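Household Textiles Gallery: Blue and Green

The Cillness Textile Study Collection records everyday fabrics for students, teachers and the general public. The pages in this series present household cloth at close range, with notes prepared by Rungnapa Rattanakul and reviewed by Yu-na Chae. Readers may view the pieces by appointment at the Stekthorpe reading room. Requests should quote gallery number 583.

Looped texture

Small raised loops in loose rows give a surface its dense, nubbly character. Seen up close, each loop reads as a separate bump of slate blue – at a distance the same color pales toward gray. 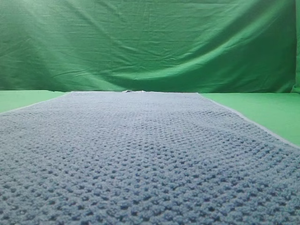
Waffle and terry

A light blue towel combines two textures. The upper portion has a tight waffle weave below a smooth hem with a small hanging loop, and the plush terry gathers into thick folds.

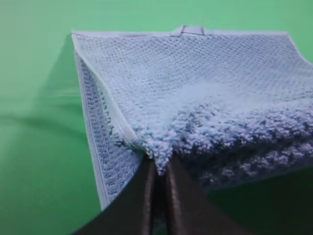
Reading time: 2 minutes

Terms used in these notes are explained in the collection glossary, which was last revised in May.

Creases and drape

Green cloth hung loosely shows how light changes the look of a fabric. Fine creases and long diagonal folds remain clear in the center, while the brightest areas turn almost white.

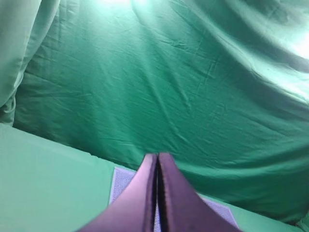
Teachers who wish to discuss drape in class may request the printed study sheet from Apolinar Espinoza at the reading room. Copies are supplied to schools free of charge.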